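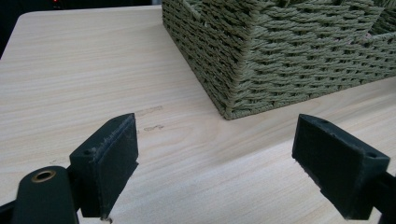
Fil d'Ariane : Assistance > Entretien > Questions fréquentes
Rechercher dans l'aide OK

Quelle huile-cire choisir pour un plateau en bois clair ?
La gamme Nastura se décline en deux finitions, incolore et blanchie. La version incolore fonce le support d'un demi-ton. Sur un plateau clair et mat, au veinage beige et crème, la version blanchie limite le jaunissement. Appliquer dans le sens du fil.

Quel est le temps de séchage ?
Compter 9 heures entre les couches, 46 heures avant remise en service.

Peut-on appliquer l'huile sur un vernis ?
Non. Le vernis doit être éliminé par ponçage, grain 120 puis 180.

Quel est le rendement ?
Un litre couvre 31 m² par couche sur bois poncé. Les bois très absorbants consomment davantage.

Comment éliminer les chiffons imbibés ?
Risque d'auto-inflammation. Les immerger dans l'eau, puis les déposer en déchèterie.

À qui adresser une question technique ?
Boglárka Vida, service applications, de 9 h à midi.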